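Mulligan cell: gripper setup in simulation

Waltent, cell 3. Page last edited in July.

The Mulligan cell is set up in the simulator before any change goes to the real arm. This page covers the gripper view, which we use to check finger offset and clearance after a tool change. The model is the Brorex export, rebuilt after the finger mounts were replaced. The rebuild has 3,252 faces and loads without errors.

Procedure in short: load the cell, set the tool offset to 7 mm, open the fingers fully, then step the wrist joint through its range and look for contact. Save the view at every stop. Contact warnings are logged by joint, and a warning at joint 3 normally means the offset was entered with the wrong sign. Views are saved without labels, so note the joint angles separately.

Saved view, stop 13

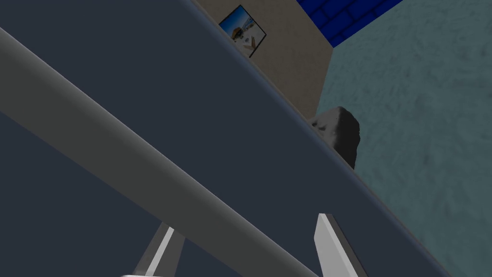 Bleddyn Kneath asks whether the offset should be entered again after a restart, as his copy of the cell went back to zero overnight.

It should. The Zustetti controller file holds the offset, but the simulator reads it only when the cell is first built. Enter it by hand or rebuild.

Fingers spread, with the grey bar crossing close in front and overlapping the left tip. Dark blue surface behind.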